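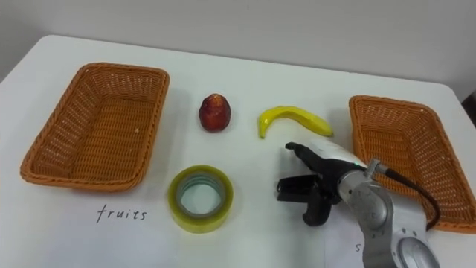 Ticket: Moisture readings in lab export do not match field sheets
Project: Denstead access road, lots 3 and 4
Opened by: Catarina Caldeira, site laboratory
Assigned to: Mitiku Tamiru, Vurnen support
Priority: High
Status: Closed

Catarina Caldeira, 8:40
Good morning. We use Vurnen for the compaction tests on the backfill of the access road. Since we installed the August update, the dry density in the PDF report is different from the dry density on the field sheet. The wet density is the same in both. The moisture content is also the same in both, at least on the screen. Only the dry density is changed, and always it is lower in the PDF.

I give you one test from lot 3. On the field sheet we have 1,683 kg/m3. In the PDF we have 1,665 kg/m3. The difference is small, but for this lot it decides if the layer is accepted. The contractor has the roller waiting and I cannot sign a report with two values.

I have already closed and opened the program, and I made the report again from the beginning. The result was the same.

Mitiku Tamiru, 9:15
Hello Catarina, thank you for the clear report. Please can you send me:
- the project file (menu Project, then Pack for support)
- the version number, from the Help menu
- the PDF with the wrong value
Is the problem on every computer in the laboratory, or on one only?

Catarina Caldeira, 9:50
Files are attached. The version is the one from August, the number is in the file. We have two computers here. On the one of Beatriz Simões the old version is still installed, and her PDF is correct, with 1,683. So I think it is the update and not our data.

One more thing which may be useful. Lot 4 was created after the update and it has no problem. Only the lots that were created before are wrong.

Mitiku Tamiru, 11:05
This was useful. I opened your project and I can repeat the problem with lot 3.

In the older version, every lot kept its own moisture correction for the nuclear gauge. In the new version the correction is saved with the gauge, and the lot only points to it. When an old lot is converted, the screen shows the corrected moisture, but the report calculates with the correction one more time. The moisture in the PDF is printed from the screen value, so it looks right, and the dry density below it is too low.

Please do not change the values by hand in the lot. If you do, they will be wrong again after the repair.

Catarina Caldeira, 11:20
Understood. But what do we do today? The engineer of the client, Tracey Whiteley, comes at two o'clock and she will ask for the report.

Mitiku Tamiru, 11:45
For today there are two possibilities.
1. Make the report on the computer of Beatriz, if she has a copy of the project from before the update. Do not open the converted file there, the old version cannot read it.
2. In the new version, go to Gauges, select your gauge, and press Detach from lot for each old lot. Then make the report again.
The second one is faster if you have few lots. Make a backup first, please.

Catarina Caldeira, 12:30
I tried number 2. After the first lot the program gave the message "Reference is in use" and stopped. The backup is good, I lost nothing.

Mitiku Tamiru, 12:40
Is the lot locked? If somebody has approved a test in the lot, the gauge cannot be detached. You must first remove the approval. I should have written this before, sorry.

Catarina Caldeira, 13:10
Yes, it was locked – our quality manager, Aranka Fodor, approved part of it last week. She removed the approval now and then it worked. The PDF shows 1,683 and I also calculated it by hand with the wet density and the moisture. It agrees.

I have one question for later. We sent some reports from old lots to the client on Wednesday, after the update. How can I find which ones are affected?

Mitiku Tamiru, 14:25
Every PDF has the program version in small letters at the bottom of the last page. If it is the August version and the lot was created before the update, the report must be made again. Lots with a correction of zero are not affected, you can leave them.

I have passed the problem to development with your file. Mota and Nanham use the same type of gauge, so I will write to these laboratories also.

Mitiku Tamiru, next day, 10:00
The repair is ready and you can download it from your account page. After you install it, open each old lot one time and save it. The lots you detached yesterday must be attached to the gauge again, then Aranka can approve them.

Catarina Caldeira, 15:35
Installed on both computers. I checked all the old lots against the field sheets and the dry densities are the same now. The reports with the wrong value are replaced, and Ms. Whiteley has accepted the new ones with a revision letter. You can close the ticket. Thank you for the quick help.

Mitiku Tamiru, 15:50
Closed. The note about locked lots is added to the help page for gauges.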